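Brolus gripper trials

The Brolus gripper trials are a series of bench comparisons in which parallel and linkage grippers are tested on small, awkward handling jobs inside electronic equipment. They are run at the Cukutex workshop and are best known for the motherboard round, which pairs tight spaces with parts that are very easy to ruin.

Background

The trials began as a simple contest between 2 grippers, the Cropper and the Prulex, fitted in turn to the same arm. Early rounds used wooden blocks and plastic caps, and both models did so well that the results said almost nothing. Moving to used desktop computers changed that at once! A gripper that looks graceful over a bare table can become surprisingly clumsy among cables, slots and tall capacitors.

Method

In the motherboard round the arm is brought down over an open board and the fingers are lined up with a chosen part. Each gripper gets 200 attempts, split evenly between slow and fast approaches. A wrist camera records every approach, so the finger tips can be checked against the part long after the run is over. 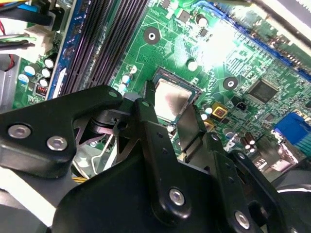

Scoring covers final position, any contact with neighboring parts, and the time taken to settle. A touch on the wrong component ends the attempt, even a light one. Operators may adjust the approach angle between attempts but may not change the fingers.

Results

The Cropper, with its slim fingers and linkage drive, finished the round with 33 unwanted contacts fewer than the Prulex. Most of the difference came from the fast approaches. The Prulex held its grip force more steadily, though, and it remains the favorite for pulling stiff connectors — a job where the Cropper tends to flex at the joints.

Camera placement proved just as interesting. A view from the wrist shows the finger tips beautifully, but the gripper's own body hides much of what lies under it. Later rounds added a second, fixed camera to the side of the bench.

Later work

A durability round of 2000 open-and-close cycles was added in December, with finger play measured before and after. A controller comparison using the same boards is planned.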